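**Monthly giving vs one-off appeals, where do you all stand?**

**pebbledash_su**

Right, bit of a ramble. Our group in Standbridge sends money to a small charity that does clean water and child vaccinations for families who've had to leave home. We raised 2000 pounds over the winter (a record for us!) and now we can't agree what to do with it. Half of us want to send the lot to their emergency appeal, the other half want to drip it out monthly so the clinic at Mondovport can plan ahead.

I'm leaning towards monthly. The last newsletter said they'd had to stop the vaccination rounds for six weeks in the spring when the money dried up, and that really stuck with me.

**tuppence_ha**

One-off, every time. If there are kids without clean water now, I don't see the point of our money sitting in an account in Standbridge till December.

**marrowfat**

I'd go monthly, but ask them first! We did this with the Nasville lot and they much preferred knowing what was coming in. They could keep two nurses on instead of hiring and letting go all the time. Mind you, it does mean somebody has to remember the standing order (I forgot once, very embarrassing).

**pebbledash_su**

Ha, we'd forget too. I did email them and the reply was lovely but a bit vague, "whatever suits you best", which didn't settle anything.

Anyway,

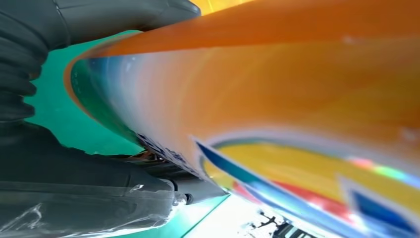
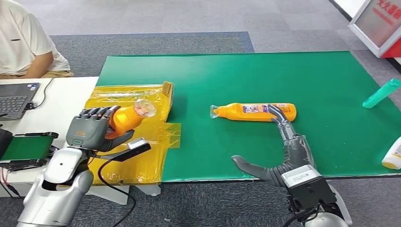 **gannet62** reckons the whole question is the wrong way round, and said so on the other thread, so I'll paste my answer to it here as well. Yes, restricted funds are a pain for small charities. Yes, they'd rather have money with no strings. But a group that's raised it for vaccines can't just hand it over for "general purposes" without asking the people who gave.

**tuppence_ha**

Who's saying restricted? Send it to the appeal, the appeal says water and vaccines, job done. You're making it harder than it is.

**gannet62**

I'm not, though. Read the small print on the Schwaiger appeal from last year. Anything over the target went into the general pot. 122 of us wrote in about it and got the same letter back.

**marrowfat**

I got that letter! To be fair to them, the general pot did pay for the fuel to get the vaccines out there. Cold boxes are no use in a van that can't move.

**pebbledash_su**

OK, so what about splitting it? Half to the appeal now, half monthly from next month. I'll put it to the group tonight and see who shouts.

**tuppence_ha**

I can live with that. Make it more than half for the appeal and I'll even do the standing order form for you.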